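Flotinis course moves to second manipulation exercise

2024-11-03

Students on the Flotinis automation course at the Plikasden technical centre have moved on to the second of the term's set exercises, a tea-service task carried out with a single arm and a parallel gripper. The first exercise, begun in September, was limited to block transfer on an open bench.

The new task uses a bowl and a teapot on a white table with white wall panels behind it. Teams must write a routine that locates the bowl, approaches it from the side and moves it to a commanded position near the spout. No liquid is used at this stage.

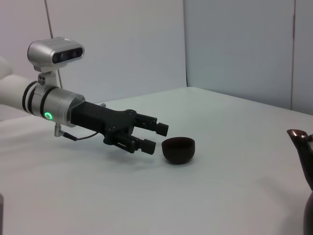 Open gripper beside the bowl, with the depth camera mounted on the wrist.

Each run is limited to 27 seconds from the start command to release. A run is void if the gripper touches the teapot or if the bowl is set down on its side. Teams may adjust approach height and finger opening between runs, but object positions are changed by the supervisor and have to be found again by the program.

Dark objects were chosen for the exercise. Glossy dark surfaces can return patchy depth data, and teams are expected to handle missing points in their own code. Filtering by a fixed height above the table is permitted. Hard-coded object coordinates are not.

Logs from the practice period hold 1435 approach attempts. Most of the recorded faults were errors in estimating the position of the bowl rim, followed by late closing of the fingers. Narero, which supplies the course software, has since added a replay tool so that a failed approach can be stepped through on a desktop machine. 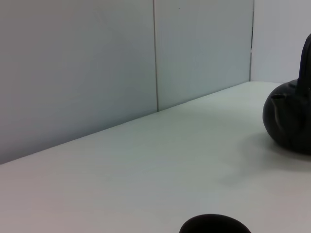
Filed under: Education / Student Projects

Assessment covers nine runs per team, scored on placement error and cycle time, with a short written report of no more than 600 words. Marks for the report are given separately. The Bermúdez laboratory will remain open to enrolled students outside taught hours until assessment is complete.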